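How to follow a proposed rule change through council

Local rules on parking, licensing and noise pass through a fixed sequence of papers. The steps assume a council that publishes through the Clerkero portal. Councils using Pretero have the same stages under different menu names.

1. Find the reference. Open Decisions, then Forthcoming, and search by ward or topic. Each proposal has a reference that stays the same until it is adopted or withdrawn.

2. Read the draft order before the covering report. The report summarises what officers recommend. The order contains the wording that will bind people.

3. Check the consultation window. Responses must arrive before noon on the closing day. Late responses are logged but are not put before members.

4. Submit a response. The online form accepts 700 words and up to 3 attachments. Quote the clause number for each objection. A petition needs 100 signatures from residents to be debated.

5. Watch the vote. Recordings appear under Meetings and remain there until the following December. Amendments made on the night are read aloud and may not reach the written minutes for several weeks. 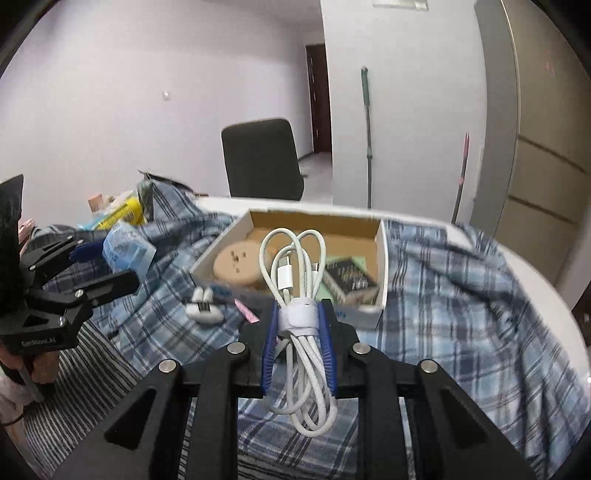
Public gallery seats are limited to 80 in the main chamber and are allocated at the door. Bring a printed copy of the draft order, as the screens show only the item title. Phones may be used on silent. Sockets are along the back wall, so pack a charging cable; a long white USB-C one, folded into loops with a hook-and-loop strap around the middle, takes up little room in a coat pocket. The agenda order can change at the chair's discretion, and the revised running order is posted outside the chamber.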